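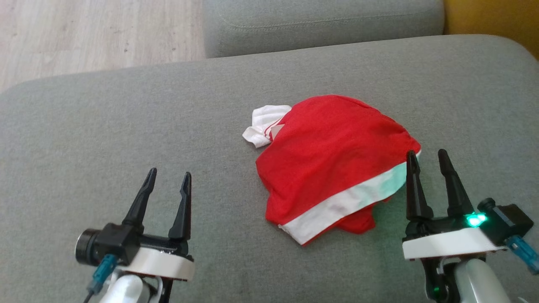

Red Kit, Gray Room: Sorting and Folding Sportswear

Gallery by Maj-Britt Bakke

 The subject is thin synthetic sportswear and how it behaves between the dryer and the drawer. Cotton holds a crease where you put it. Sports fabric slides, springs back and has to be laid flat before the first fold.

The sofa seat is the usual sorting surface in this room. It is a gray woven upholstery, firm enough to fold on, with enough texture to stop a light garment from slipping. The drawback is lint. A woven seat picks up small specks and passes them on to white trim, so it is brushed before a load is put down.

Fabric and trim: The red is slightly shiny and shows every fold. White bands are the best guide to which way a bunched garment is lying. Find the band first, then pull the rest out from it.
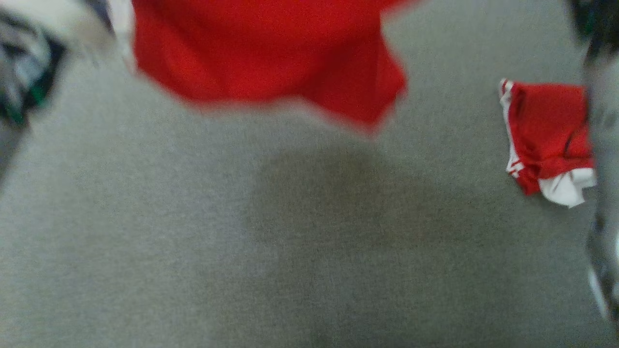 Prorbridge, 2023-06-13

Red fabric in the air, with a second red piece with white trim on the carpet to the right. The gray carpet serves as overflow when the sofa is in use. It gives good contrast with red and poor contrast with gray socks, which go elsewhere.

Shaking out: Hold the piece by two points at the top edge and give it one short snap. Longer swinging twists thin fabric and the hem rolls. Lay it down right away, face down, and smooth from the center toward the sides.

Shorts: Match the side seams, fold once down the middle, then bring the hem up to the waistband. White lining that has worked its way out at the leg goes back in before the first fold - it leaves a lump otherwise.

Shirts: Sleeves in, sides to the center, then thirds from the bottom. Edvin Kvam prefers to roll his. Rolled shirts fit the narrow drawer but come out with a curl at the hem.

Storage: Folded red items go on the second shelf, white and mixed items above. The shelf is 60 cm deep and takes two stacks front to back.

Notes on washing temperatures and on drying racks are kept on separate pages. The winter clothing gallery will be added in October.

Text: Maj-Britt Bakke. Corrections: Leif Bråten.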